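The Bin at the End of Line Two

Ka-ming Tam had been put in charge of the bars on a Thursday, at four in the afternoon, by a supervisor already wearing his coat.

"They're just bars," the supervisor said. "They come in, they sit in the bin, they go out. Sign here."

She signed. It had been her experience at Pumelton Fittings that anything described with the word "just" would take up most of the following month.

The bars came from Zamex, over on the other side of the river, and they were reddish. The paperwork called them Item 297, Red. The Zamex invoice called them brown. The customer, a man called Agbenyega who made gates and had opinions, had ordered them in something he spelled "russet" on Monday and "rust" in every email after that, and had now written to ask why anybody would sell him rust.

Ka-ming wrote back that the bars were not rusty. He asked how she could be sure. She put on her safety shoes and went to look.

By then most of the delivery had gone out. According to the sheet there had been 1,083 bars in October, and what remained of them was lying in a gray metal bin at the end of the line, one along the back, one slantwise, and one mostly hidden, like a relative at a wedding.
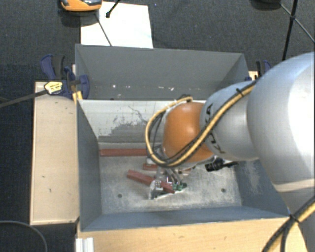
1. The Question of Color

She stood at the bin for a while with the Stendell color card, which had 30 small squares on it and a coffee ring. Under the lights the bars were closest to Harvest Brick. When she tilted the card they were closest to Old Barn. She tilted her head instead and they went back to Harvest Brick, so she wrote that down, and then crossed it out, and wrote "reddish."

"You can't put reddish," said the man from quality, reading over her shoulder. He had been eating a pear and went on eating it.

"Why not?"

"It's not a color. It's a shrug."

"What would you put?"

He looked into the bin for some time. He chewed. "Well, they're sort of red," he said, and left.

2. The Question of Quantity

Agbenyega telephoned at ten to five. He had counted his bars and was 13 short. He had then had his nephew count them, and the nephew was 11 over, so he had sent the nephew home.

"How many have you got there?" he asked.

"Three," said Ka-ming.

"Three! And what are they doing?"

She considered this. They were lying in a bin. One of them was at least doing it at an angle.

"Waiting for you," she said, and there was a pause on the line in which she could hear him being, against his will, a little touched.

"I'll take them," he said. "What color are they?"

Ka-ming looked at the card, the sheet, the crossed-out line and the clock. It was nearly five and her bus went at ten past.

"What color is your gate?" she said.

"Green."

"They'll go beautifully," said Ka-ming, and went to find her coat.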